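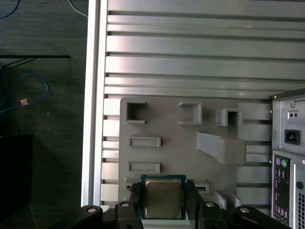 Fig. 4: Practice plate in an open case, with the processor above it

Guides > Nikolaidis Build Course > Section 4: Seating the processor

This is the best bit of the whole build! Do it on the grey practice plate first, then move to the real motherboard once your hands know the motion.

1. Lay the case flat under a good light. Early morning by a window is lovely for this.
2. On the practice plate, find the open square socket and get used to how far you have to reach into the case.
3. Pick up the processor by its edges, silver side up.

CAUTION: Keep skin and tools off the underside.

4. Now the real board. Swing the thin silver lever beside the socket right up (it springs a little, so keep hold of it) and open the frame.
5. Look for the small triangle on a corner of the processor and its partner on the socket. Match them before you go any lower.

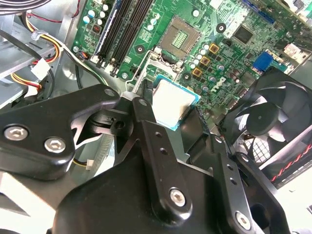

Hülya Kılıçarslan asks that everyone leave the memory out until the lever is back down, as the extra elbow room makes all the difference, and she'd put that in capitals if we let her.

6. Lower the processor straight down and let go. Its own weight is enough.
7. Close the frame and bring the lever home. A firm push is normal here!

NOTE: If the processor rocks, lift it out and go back to step 5. Sliding it about can bend contacts.

8. Carry on to Section 5, Memory.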